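Sorting the Lockout Drawer: Project Report
Group 9, Etley Workshop Practice
Sunday, April 20, 2025

1. Background

The Etley workshop owns a drawer. Into this drawer go all the padlocks, and out of it, in principle, comes the right padlock with the right key. In March our group was asked to look into why that second part so rarely happens. We had a budget of 300 crowns and spent most of it on key tags.

2. Method

We tipped the locks out and tried keys in them until something turned. The long-shackle red ones are safety locks, meant for isolating a machine while a person has their hands in it. The gray and blue ones are ordinary padlocks that moved in at some point and never left.
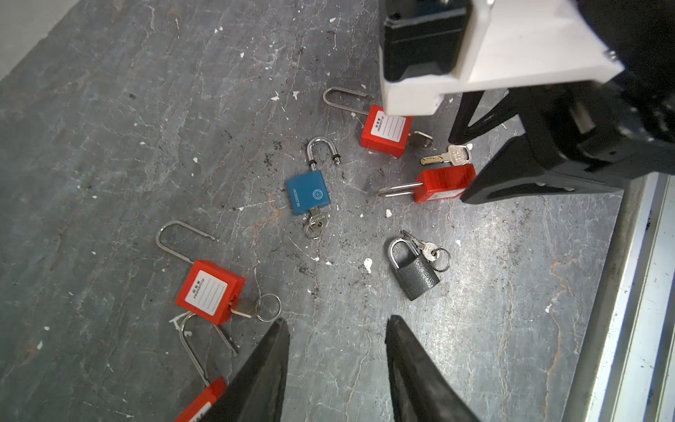
Keys that fitted got a tag at once. Keys that fitted nothing went into a jar marked Okoth, after the storeroom we suspect they came from - Okoth has not replied. The label on a red lock has ruled lines under "PROPERTY OF" for a name, so we drafted a rule that the lines get filled in before the lock goes on anything. It is the shortest rule in the workshop and was argued over for 2 hours.

3. Results

Sorting by color was our first idea and a poor one, as the red locks look alike and do not share a key. Sorting by user worked better. We now propose a hook per person, with lock and key signed out together, and a separate box for the ordinary padlocks. 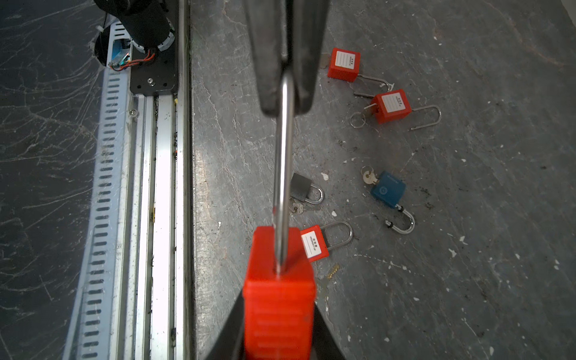
Ľubomír Jurčo, reading the draft, objected that a hook per person only works if the key stays with whoever fitted the lock, and that a spare hanging on the same board defeats the purpose. He wanted the spares kept in the office, in a sealed envelope.

We have changed the proposal to match. The envelope is still to be bought.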